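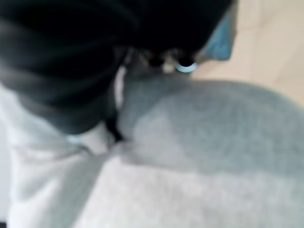 Ticket 728 – Lounge sofa: gray marks on seat, teal pillow shedding
Opened by: Thoa Đoàn
Site: Camenzind, ground floor lounge
Category: Furniture and soft furnishings
Priority: Low
Status: Closed

Original report

The beige leather sectional in the lounge has gray marks on the seat cushions. I first saw them on the long side, then found more near the corner. They are smudges with no hard edge. A dry cloth takes off a little and leaves the rest. The leather isn't cracked or scratched as far as I can tell.

There is also teal fluff on the seat wherever the teal pillow has been. It collects in the seams between the cushions and comes back within a day of vacuuming. I don't know if the two problems are connected. Please advise what is safe to use on this leather, because the care card that came with the sofa is missing.

Reply from Gurari Furniture Care

Thanks for the report. Please don't use any spray cleaner until we know the finish. Two checks first:

Rub a white cotton cloth, slightly damp, over one mark for ten seconds. Tell us the color on the cloth.

Do the same on the back of the sofa near the floor, where nobody sits. Tell us if any beige comes off.

Also let us know what is normally kept on the sofa, including throws and clothing.

Update – Thoa

Did both. The cloth came up gray on the mark. On the back it stayed white, no beige at all.

Normally on the sofa: the teal pillow and whatever people leave there. Sweatshirts, mostly. The heating goes off at four and everyone keeps a layer in the lounge, so there can be a pile of them on the seat by the afternoon.

I looked at the pillow too. The cover is a soft, slightly fuzzy one and it has no care label that I can find. I rubbed it with a second white cloth and got fibers but no color.
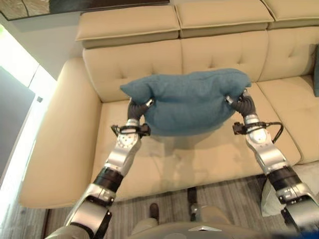

The pillow has been moved to a shelf for now so the seat can be checked on its own. I vacuumed the seams with the brush head and will look again Monday.

Reply from Gurari Furniture Care

No beige on the cloth is good. The finish is holding and what you have is sitting on top of it. Gray on the cloth with nothing from the pillow points to dye transfer from clothing, usually new cotton fleece that hasn't been washed much. Body heat and pressure are enough to do it on pale leather.

Steps:

1. Vacuum the seat, seams included.
2. Mix 3 drops of mild dish soap into 500 ml of lukewarm water.
3. Wring the cloth out well. It should not drip when squeezed.
4. Wipe a whole cushion from seam to seam. Working on one spot leaves a ring.
5. Go over it with a second cloth and plain water.
6. Dry with a towel. No hair dryer, and keep the sofa away from the radiator until it is dry.

If a mark is still there the next day, repeat once. Don't go past two rounds in a week. The pillow is a separate matter and can be handled by washing the cover.

Update – Thoa

First round done November 4, 2022. Long side came up clean except for one faint patch in the middle. Corner was better than before but still gray. The water in the bowl was visibly gray at the end.

The pillow cover has no zipper, so I can't take it off. I went over it outside with a lint roller and then with a barely damp rubber glove, which pulled off far more than the roller did.

Update – Thoa

Second round done on the corner and the middle patch. Corner is clear. The patch is still there if you kneel down and look across the seat toward the window. I can live with it.

Put the pillow back and checked the seat after two days. A few fibers, nothing in the seams.

We also put up four hooks by the lounge door for sweatshirts and asked people to use them. So far about half do. One light gray one was on the sofa again this morning – I hung it up.

Reply from Gurari Furniture Care

Good result. Leave the last patch alone for a month. We suggest a protective cream for pale leather once the seat has been clean for a while, twice a year is plenty. A replacement care card is in the mail. OK to close?

Update – Thoa

Yes, close it. Card arrived, taped inside the supply cabinet door. I've put the cream down for April.

Ticket closed by requester.

9 comments – 2 people following

Related tickets
Pistia armchair, loose back leg
Hidero floor lamp flickers on low setting
Lounge radiator cold at one end
Coffee stain on hallway rug

Contact the help desk – Back to top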